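Istonham Allotments and Growers List
Posted 8th June by Doaa Mahrous

Re: Citrus in pots, leaves yellow again

On the El Sherbiny thread, M. wrote:

> My mandarin came through the winter in the porch and flowered well, but
> the new leaves are coming out pale with green veins. I feed it every
> couple of weeks with the tomato food. The older leaves look fine. Should
> I repot it now or leave it alone until it has finished setting fruit?
> Also, is it normal to lose this many of the tiny fruits? There is a
> carpet of them under the pot.

Leave it in the pot for now. Pale new leaves with green veins usually mean the tree can't get at the iron, and a bigger pot won't fix that. Our tap water is hard. After a winter of it the mix goes alkaline and the iron stays locked up, however much you feed. Tomato food is also the wrong balance for citrus at this time of year. It is heavy on potash, and the tree wants nitrogen while it is making leaves.

What I would do is flush the pot with rainwater, a lot of it, until it runs freely out of the bottom. Let it drain. Then give it a dose of chelated iron, following the packet, and change to a summer citrus feed. The pale leaves may green up a bit but don't judge by them. Look at the next set.

Mine did the same in February two years ago, when I ran out of rainwater and used the kitchen tap for weeks. It was 9 weeks before I had a flush of leaves I was happy with. The tree is the one I bought from Wunska before they stopped doing mail order. The label says Vindia, which I have never found in any book, so don't ask me what it really is. It peels easily and has a few seeds.
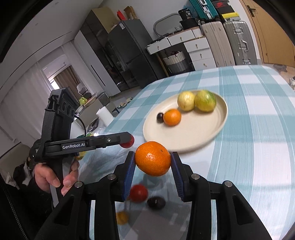

Mandarin, with more fruit on the plate behind.

On the fruit drop, yes, it is normal. A potted tree sets far more than it can carry and sheds most of them when they are pea-sized. One summer I swept them up and counted them for the growers' notebook, and got 773 off a tree that came up to my shoulder. It still ripened a decent crop. I would only worry if the leaves were falling too, or if the drop carried on once the fruits were bigger than a marble. Then check the watering. Letting the pot dry right out and then soaking it is the usual cause.

A few other things that came up in the earlier messages:

Repotting. Early spring, before it starts growing, and only go up one size. Scrape off the top couple of inches in the years you don't repot and replace it with fresh mix.

Scale insects. Look along the midrib on the underside of the leaves. If the leaves below are sticky, you have them. I wipe them off with a cloth and soapy water and go back over the tree a week later. It is a dull job on a big tree.

Putting it outside. Mine is already out, against the south wall. Give it up to 2 weeks in shade first or the leaves will scorch. They don't recover from that, they just drop in their own time.

Pruning. I take out the water shoots from below the graft whenever I see them and otherwise leave it alone.

I still have most of a box of the iron if anyone nearby wants some before they buy their own. Reply to me off list. Bring a jar with a lid that fits, as the powder stains.

Doaa

You are receiving this because you subscribed to the Istonham growers list. Contact the list owner | Back to top
This archive uses cookies to remember your reading preferences. Accept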